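Snack box (household)

Shares 54 | Comments 30

A snack box is an open container in which individually wrapped snacks are kept within reach of people who have just said they aren't hungry. It differs from the biscuit tin in having no lid, and so no noise to give the visitor away.

Use
The box is commonly long and low, and lives on a kitchen or dining table. Packets go in upright or leaning, depending on the patience of whoever is filling it. Senan Dolan's pamphlet The Ploltcombe Pantry, which runs to 123 pages and could have managed with fewer, favours sorting by flavour. Rima Sabbagh, reviewing it, noted that the order lasted in her own household until morning tea.

Contents
Foil pillow packets, printed wrappers and clear bags are all usual. Crimped seals tend to catch on one another, so that a person reaching for one packet may come away with two and feel obliged to eat both.
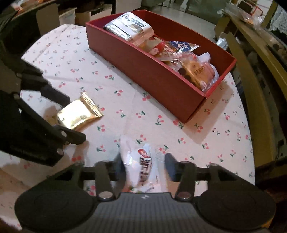

Placement
Ploltcombe custom puts the box towards the far side of the table, leaving the near side for sorting. A patterned tablecloth is traditional and hides crumbs up to a point. Empty wrappers belong in the bin, though many are returned to the box, where they look full.

See also: Biscuit tin; Lolly jar; Lunch box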